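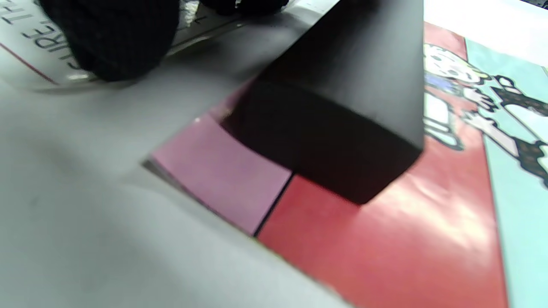 Call for Participants: Household Storage Diary

Ostano is recruiting 100 households for a study of how people sort, keep and discard things at home. The study is run by Siebe Vermeulen and starts in January.

What you do
Choose one closet, cabinet or shelf unit. Log every item that enters or leaves it, with the date and the reason. Entries go into the Illa web form and take about 2 minutes each. There are no purchases to make and no rules on how much to keep.

Who can apply
Adults who have lived at their current address for at least a year. One person per household. Renters and owners are both eligible. Homes with a move or a major remodel planned during the study cannot be included.

Payment
Participants receive $98 after the last entry is checked — partial logs are paid by the week.

How to apply
Complete the screening form on the Illa site by Friday, December 2, 2022. Have the width, height and depth of your storage space ready, in inches.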